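Wear testers wanted: winter shells and insulated jackets
Ruscombe Outerwear, Flumton

We make waterproof jackets for people who go up hills in weather that should have kept them at home. The next one is called the Plarton. It has been through the lab, where it did very well against a machine that has never once sat on a wet rock and regretted its choices. Now we need people.

We are looking for 25 testers to wear the Plarton shell, and the padded jacket that goes under it, until the end of the season in June.

What you would do

Wear the jacket outdoors at least four days a month. Walking, climbing, ski touring and standing on a touchline all count. Walking from the car to the pub does not, though last year's forms suggest some of you feel strongly about this.

Fill in a short form each Friday. "Fine" is not a report. "Left cuff lets water in when I reach up" is a lovely report and will make Delia's week.

Wash it as the label says, then wash it as you really would, and tell us which was which.

Send it back at the end. We cut it up. Please don't get attached.

Who we want

All sizes, and we are always short of people at both ends of the chart. You needn't be fast or own a beard. You do need to get out above 300 metres fairly often and be willing to say rude things about a zip in writing.

If you work for another clothing maker, good luck to you, but no.

What you get

A new jacket of your choice from the finished range, your postage paid, and a place at the fitting day in Flumton, with lunch. There is no fee. We would rather say so here than in paragraph nine of a contract.

How to apply

Write to Delia Vasiliu at the Flumton workshop, quoting reference 927. Give your height, chest size, usual hills and the worst thing a jacket has ever done to you. Long answers to that last one are welcome - we read them aloud.

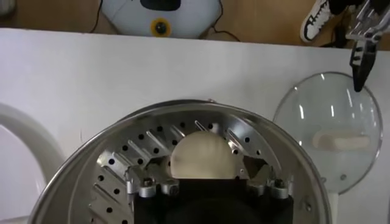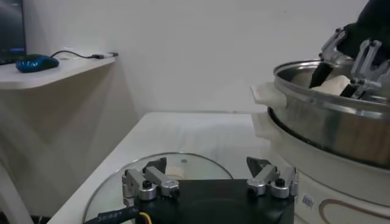 Kamil Bednárik writes: I tested the last shell and would do it again, but ask for the longer sleeve if you climb. Mine rode up all winter, I said so every week, and they did move the cuff in the end. I still miss that jacket.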